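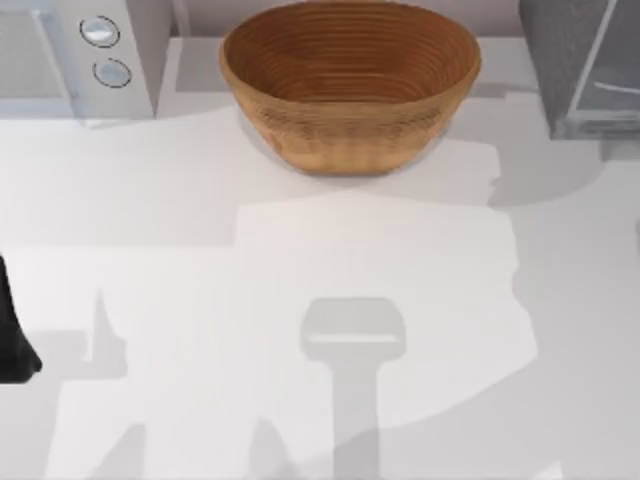
The Cutenmont youth council changed its election rules in February. Notes on what applies now.

Seats are allocated by district. Skaneo and Drellis have equal representation, regardless of enrollment. Total registered voters: 1343.
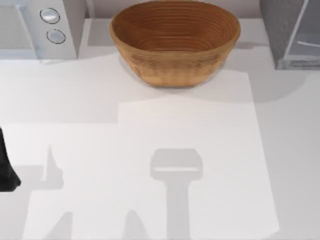
Candidates need 30 signatures from their own district. Signatures from outside it are struck, and the form is not returned for correction.

20/08/2020 | By Arsalan Ghauri
Filed under: Youth & Civic Affairs
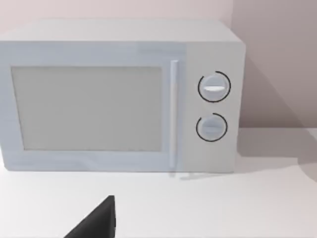

Arsalan Ghauri

Quorum is set at 70 percent of seated members. A member who misses three sessions in one term loses the seat. The runner-up takes it for the remainder of the term.

The Awan amendment on voting age was tabled. It goes back on the agenda next session.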